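### 3.2 Marking the work surface

All sorting and placing tasks in the study used a shared layout of square cells laid out directly on the table. We considered three ways of making this layout: a printed sheet, lines drawn in washable marker, and tape. The printed sheet from Andidix curled at the corners after a few days and slid when an item was pushed against it. Marker lines were easy to draw, but they faded where people rested their forearms. Tape was kept for the rest of the work.

We used blue painter's tape on pale gray tabletops. The color is easy to tell apart from the surface under both ceiling light and window light, and the tape comes up at the end of a project without leaving much glue behind. Strips were laid by hand against a straightedge. The long vertical strips went down first and the horizontal strips were laid across them, so that each cell had a raised edge on all four sides. We did not try to reach a tight tolerance. Participants were asked to place an item "inside the square," and an item was scored as placed when no part of it touched tape.

The same steps were followed at the Hudemlow and Voleritz sites, and the layouts at the two sites were treated as equal for scoring. Each session was made up of 21 placements. Over the full study this gave 700 placements.
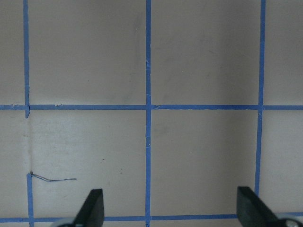
**Figure 4.** Cells marked with blue painter's tape on a pale gray surface. The left vertical line is in two pieces with bare surface between them.

Wear on the tape was not even. The lines most often damaged were the ones that items were dragged across, and damage tended to begin close to a crossing, where one strip sits on top of another and the edge is easy to catch. Small nicks and torn edges of the kind seen along the upper horizontal line in Figure 4 were left alone, as the border of the cell could still be read without effort. A gap in a line was handled differently. When a line was broken, the two cells on either side of it were scored as if the line ran straight from one piece to the other. This rule is simple when the pieces line up. In Figure 4 the lower piece sits slightly to the right of the upper one, and a scorer has to choose which piece to follow. We told scorers to follow the upper piece as far as the middle of the gap and the lower piece after that.

Lines that leaned were also accepted. The right vertical line in Figure 4 is a little further left at its lower end than at its top, so the cells beside it are not true squares. Item positions were recorded by cell and never by distance from a line, and a lean of this size has no effect on the results in Section 4.

Tape was checked every 7 sessions and replaced when a strip had lifted or when scorers reported trouble reading a border. Replacement dates are given in the Boateng log, which is included with the supplementary tables. Partial cells at the outer edges of the layout were not used for placement at either site.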